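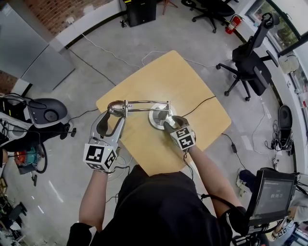

The reading room at Farker Library opens to researchers in March, and the group went through what is still missing from it. Shelving is in. The map case has been moved to the north wall and the blinds have been hung. Lighting at the tables is not settled. The chrome desk lamp with the bell-shaped head and the two thin rods was liked for the light it gives on typescript, but its black cable runs over the table edge, and two members wanted the cords clipped down before any reader sits there. The archivist asked that no lamp be left burning over photographs. Agreed to buy four of the same kind and a packet of cord clips.

**Hellness Field History Group**
**Minutes of the collections meeting, 15/09/2019**

Present: chair, secretary, archivist, web editor, oral history lead, five members. Apologies from two members.

## 1. Minutes of the last meeting

Approved with one correction. Under item 4, "control tower log" should read "crash truck log." The tower log has never been found.

## 2. Wijesinghe Collection

The archivist reported that the Wijesinghe Collection is now fully listed to item level. It comes to 777 items, mostly photographs, pay records, mess menus and letters from the years when Hellness Field was a navigation training base. The listing took longer than planned, and much of the delay was in the photographs. Many have a caption on the back in one hand and a different caption in pencil in another. Where the two disagree, both have been copied into the record and neither has been marked as correct.

A member asked whether the aircraft in the winter series could be identified from the tail numbers. The archivist said a few could, and that she would rather leave the rest blank than guess. There was some discussion. Agreed to add a notes field where readers' suggestions can be kept apart from the catalog entry.

The family has asked that 17 of the letters stay closed. These are personal and have little to do with the base. Agreed. They will be listed by date only and boxed separately.

## 3. Scanning

Orkex has finished the first batch and returned the originals. The web editor checked the files against the list and found two menus scanned without their reverse sides and one photograph filed under the wrong number. Orkex will redo the menus at no charge if they arrive with the second batch.

The second batch will be the hangar plans. These are too big for the flatbed and have to be photographed in sections. The quote is higher than for the first batch and the chair was not happy with it. The secretary will ask for a price without the stitching work, which the web editor thinks can be done in-house. Plans are not to leave the building until the group has seen that price.

## 4. Website

The web editor showed the new collection pages. Search works on name, unit and year. It does not yet work on place, so a reader looking for the satellite strip has to browse. The old pages will stay up until place search is in.

Several readers have written to say that the old photo pages come up empty on their computers. The cause is the image viewer, which needs scripts turned on. The new pages show a plain picture first and load the viewer only if asked.

It was pointed out that the short history on the front page still gives the closing year of the base wrongly. This was raised at the last meeting too. The web editor will change it this week.

## 5. Storage

There are 73 boxes in the back store, and nine are the old brown cartons with metal staples. The archivist wants these replaced before the cold weather, when the heating goes on and the store dries out. She has priced acid-free boxes and folders at some 400 dollars. Approved from the supplies budget.

The damp patch by the rear door has been looked at by the library's contractor. It comes from the gutter. Boxes on the bottom shelf on that side will be moved up until the gutter is fixed, and nothing is to be stored on the floor.

## 6. Oral history

Three interviews have been recorded since spring, two with former ground crew and one with a woman who worked in the base laundry as a teenager. The laundry interview runs over two hours and includes a good account of the fire in the supply hut, which so far the group had only from the newspaper. Transcripts of the ground crew tapes are done. The laundry tape is half done.

Release forms are signed for all three. The oral history lead asked for a second recorder, as the present one cuts out when the battery is low and gives no warning. Held over to the next meeting for a price.

## 7. Other business

The school at the old main gate would like a display on the base for its hallway. Copies only, no originals. The oral history lead will speak to the school.

A member has been offered a propeller blade said to be from Hellness. There is no paperwork with it and no room to keep it. Declined with thanks.

## Actions

- Archivist: order boxes and folders, separate the closed letters, add the notes field
- Secretary: revised price from Orkex, lamps and cord clips
- Web editor: correct closing year, place search
- Oral history lead: finish laundry transcript, price a recorder, contact school

Next meeting at Farker Library, upstairs room. Secretary to send the date.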